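Learning corner > Things around us > Materials > Plastic bottles

Last updated: 22 June 2024

Where does a plastic bottle go?

By Ginette Collet

You drink the last drop of your water, and the bottle is empty. What do you do with it now? Maybe you throw it in the nearest bin and you forget it. But the bottle doesn't forget to exist! It can stay in the world for a very long time, much longer than you or me. In this text we will follow an empty bottle and learn what it can become.

What is a bottle made of?

Most bottles for water and for soda are made of a plastic with a short name: PET. You say it letter by letter, P-E-T, or you say it like the animal that lives in your house. Both are fine.

PET is light, it is strong, and the light can pass through it. That is why you can see how much drink is left. If you drop a PET bottle on the kitchen floor, it usually jumps a little and rolls under the table. A glass bottle would not be so kind to your floor.

The cap is made of another plastic. It is harder, and you can't see through it. You can do a small test at home with a grown-up. Put a cap in a bowl of water, and it floats. Then ask the grown-up to cut a small piece of the bottle and push it under the water until it is wet on all sides. It sinks to the bottom. The two plastics are not the same, and the people who recycle bottles use this difference. We will come back to it.

The little numbers

Turn an empty bottle upside down and look at the bottom. Very often there is a small triangle made of arrows, with a number inside. The number 1 means PET. The number 2 is for a thicker plastic, for example in many milk jugs and shampoo bottles. Caps are often made of plastic number 2 or number 5.

The triangle tells which plastic it is. It does not promise that your town can recycle it. Every town has its own rules, so it is good to ask at home or at school which things go in which bin.

Collecting bottles together

In our village, Braltodden, the children of my friend Corentin Huet's class collect empty bottles in January, when everybody still has some from the holidays. They have a big bag in the corridor with a paper sign on it. Last time they brought 14 bottles on the first morning. One boy brought two that were still half full, and the bag had a lake inside. So the first rule on the sign is now written in red: EMPTY, PLEASE.

You don't need a special box to begin. A bag, a bucket or an old carton is good, if it is easy to carry and easy to wash. Put it in a place where people pass by, for example near the kitchen door. A bottle lying on its side takes a lot of room, and a few of them can fill a bucket quickly. Some may have a label and some may have none, and the plastic can be clear or a little green. They can wait together in the same bucket until it is time to sort.

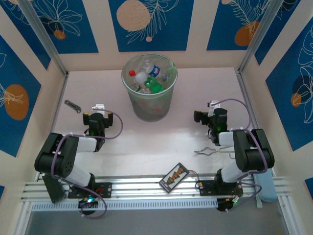 Why are some bottles green and others clear?

The color is mixed into the plastic when the bottle is made. Some companies like green because people then recognize their drink in the shop. Clear plastic is easier to use again, for it can take any color later, but green plastic can only become green or something darker.

Getting a bottle ready

Before the bottle leaves your home, there are some small jobs to do:

1. Drink the rest, or pour it in the sink.
2. Rinse the bottle with a little cold water. It doesn't have to shine.
3. Press the air out with your hands. It makes a funny noise – my cat runs away every time.
4. Put the cap on again, if your town asks for it. A loose cap is small and can get lost in the machines.

And the label? You can leave it on. It will come off later, in the washing. If you like to peel labels, you can of course do it, but put them in the right bin and not on your brother's back.

What happens at the recycling plant?

A truck brings the bottles to a large building. They come from many houses, so they are mixed with other things, like yogurt cups, cans and sometimes a lost sock. First they must be sorted. A part of this work is done by workers who stand beside a moving belt, and a part is done by machines that shine a light on each thing and find out which plastic it is. Clear bottles go one way, and colored bottles go another way.

Then the bottles are cut in very small pieces, which we call flakes. They look a bit like breakfast cereal, but please don't eat them. The flakes are washed in hot water, and the glue and the paper go away. After that they go into a big bath. Do you remember the test with the bowl? The pieces of cap float on the top, and the pieces of bottle sink. So it is easy to take them apart!

The clean flakes are dried and melted. The soft plastic is pressed through small holes, like spaghetti, and cut in little grains. A factory can buy these grains and make something new from them.

What can it become?

A new bottle is one possibility. But PET can also be pulled in very thin threads, thinner than your hair. From the threads people make clothes, carpets, or the soft filling in a pillow. Maybe your warm winter sweater was a bottle once, and you didn't know it.

The caps have their own new life. They can become flower pots, buckets or garden chairs.

Is recycling enough?

It helps a lot, but it needs water, trucks and energy. Even better is to use one bottle many times. A strong bottle that you fill at the tap every morning goes to school with you and comes home again, and there is nothing to throw away. Wash it well in the evening, also the cap, where the old drink likes to hide.

Words to remember

PET: the plastic of most drink bottles.
Flakes: the small pieces of a bottle after cutting.
To sort: to put things that are the same together.
To rinse: to wash quickly with only water.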